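从通信兵到营地信号员：安尼尔·库尔卡尼谈入伍头两年

采访整理于2025年8月3日

安尼尔·库尔卡尼2012年入伍，服役九年，先后担任线路兵、无线电操作员和连属通信班班长。退役后他在弗利尔霍尔姆（Flillholm）的一所职业培训中心教授野战通信基础课程。这次采访主要围绕他的新兵阶段、专业训练，以及第一次随连队外出驻训的经历展开。

他说，新兵训练的前几周与通信没有任何关系。“队列、体能、武器保养、内务。每天的科目贴在走廊的板上，前一晚熄灯前更新。你只看第二天的，后面的看了也没用，会改。”

分到专业是在基础训练结束之后。库尔卡尼原本填报的是车辆维修，第二志愿才是通信。他没有得到解释，也没有去问。“名单念到你，你就站到那一列去。我那一列的前面写着通信。”

通信专业训练从线路开始。学员先学放线、收线、接续和标记，再学交换机的操作，最后才接触电台。库尔卡尼认为这个顺序合理。线路的故障可以沿线查找，断点、短路、接地不良，各有各的测法。电台的故障则可能出在电源、馈线、天线、频率设置或操作员本人身上，新手很难判断先查哪一项。

当时的教员是尼赫拉·纳泰（Nhyira Nartey），一名服役多年的士官。库尔卡尼对她的印象集中在记录要求上。“每次测试都要写，测了什么，在哪一点测，读数多少，几点几分。读数正常也要写。有人只写一个‘好’字，她把本子退回来，整页重抄。”

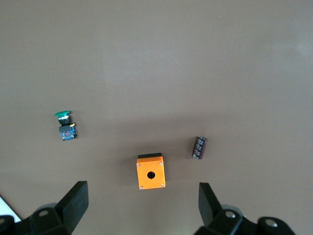

他所在的学员队后来养成了固定的写法：先写时间，再写点位，再写读数，最后签名。库尔卡尼退役后仍沿用这一格式，培训中心的值班簿也按这个顺序排栏。

谈到宿舍，他的叙述比较简短。八人一间，铁床，柜子在床尾。同屋的人来自不同地区，口音差别很大，头几天在电台语音课上闹过误会。“同一个数字，有人念出来我听成另一个。所以标准读音那一课，我们练的时间比别的班长。教员让两个人背对背坐，一个念，一个抄，抄错了换位置再来。”

同屋的詹尼·比安基尼（Gianni Bianchini）抄报速度最快，后来分去了营部。两人至今有联系。库尔卡尼说，比安基尼的办法是听完一组再落笔，手比耳朵慢一组。他自己始终没有学会，一直是听一个写一个，速度上去以后就容易漏。

专业训练结束后，库尔卡尼被分到驻林比（Limby）的一个步兵连。第一次外出驻训在当年10月，连队进入丘陵地带，通信班负责连部到各排的线路以及对上级的电台联络。主干线路大约十二公里，其中一段要跨过车辆通行的土路。

“教科书上写的是架空或者埋设。地太硬，挖不下去，我们就架空，两边找树。高度按最高的车再加余量。第二天早上线断了，查下来是一辆加了支架的车，比表上登记的高。”

他没有把这件事归为运气问题。按照他的说法，登记表给出的是车辆出厂状态的高度，通信班应当到车场实测。此后他每次驻训前都带卷尺去车场，量完在表上另起一列。连里的车辆士官隆吉莱·姆查利（Lungile Mtshali）起初不理解，后来改为由车场在每次加装之后主动通报。

电台方面，他提到最多的是电池。连队当时使用的便携电台配两块电池，一块在机，一块备用。低温下容量下降明显，夜间尤其如此。通信班的做法是把备用电池放在睡袋里，交接班时连同值班簿一起移交，由接班人当面测电压。

“有一次交接没有测，凌晨联络时断了。换电池用不了多久，但是上级那边已经记了一次失联。第二天连长问，值班簿上没有电压那一栏的数字，就没有什么可说的了。”他说那一班不是他值的，但班里的簿子由他复核，所以他一起去做了说明。

记者问到他与连长的关系。当时的连长是希琳·克鲁格（Shireen Kruger）。库尔卡尼用“要求具体”来形容她。她下达通信任务时会给出三项内容：与谁通，何时通，中断多久可以接受。第三项在他后来遇到的指挥员当中并不常见。“有了第三项，我就知道是先修还是先派人送。没有这一项，只能每次都按最急的处理，人很快就不够用。”

驻训期间通信班的轮值为四小时一班。库尔卡尼认为四小时在白天可行，夜间偏长，后半段抄收差错增加。他做过一份统计，样本是50份夜间抄报，差错多出现在第三小时以后。这份统计交到营里，夜间轮值后来改为三小时。他强调样本很小，当时也没有区分天气和报文长度，只能作为参考。

服役后期，他当了班长，带过几批新兵。他对新兵的第一项考核是收线。放线人人愿意做，收线往往在撤收阶段，天色晚，人疲劳，线上带泥。“收得乱，下一次放线就要多花一倍时间。我看一个人收完线以后线盘是什么样子，基本就知道值班簿会是什么样子。”

对于退役的决定，他说得不多。合同到期，家里有事，培训中心正好有空缺。离队前他用两天时间移交器材，清单逐项核对，少了一把接线钳，后来在车上的工具袋里找到，补签之后才办完手续。

目前他每周授课四次，学员中既有准备入伍的年轻人，也有从事民用线路工作的在职人员。课程仍然从线路开始，电台放在后半程。下一期开课时间由培训中心另行通知，报名者需自备记录本，线装，不接受活页。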